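From: Luminița Enache
To: ikport-users
Date: 3 March 2024
Subject: Re: [ikport-users] Import stops at 200 rows

Baltasar Herrera wrote:
> Importing the Whitcombe parts list into Datenel stops after
> row 200. No error in the log. Same file loads fine on the old
> server. Is there a row limit?

It's the batch size. The default is 200, and the importer quits if the second batch starts with a blank key. Check row 201.

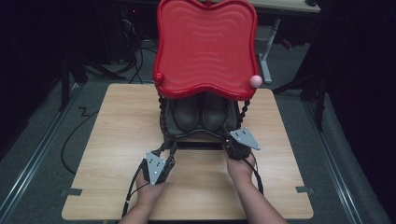
The old server skipped blank keys without logging them, so compare totals before you trust that copy. To get the same behavior, set skip_blank to 1 and restart the service.
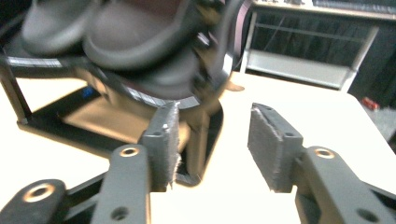
Leave the retry count at 5. A higher value only delays the exit. The missing log line is a separate bug, and a fix is planned for May.

Luminița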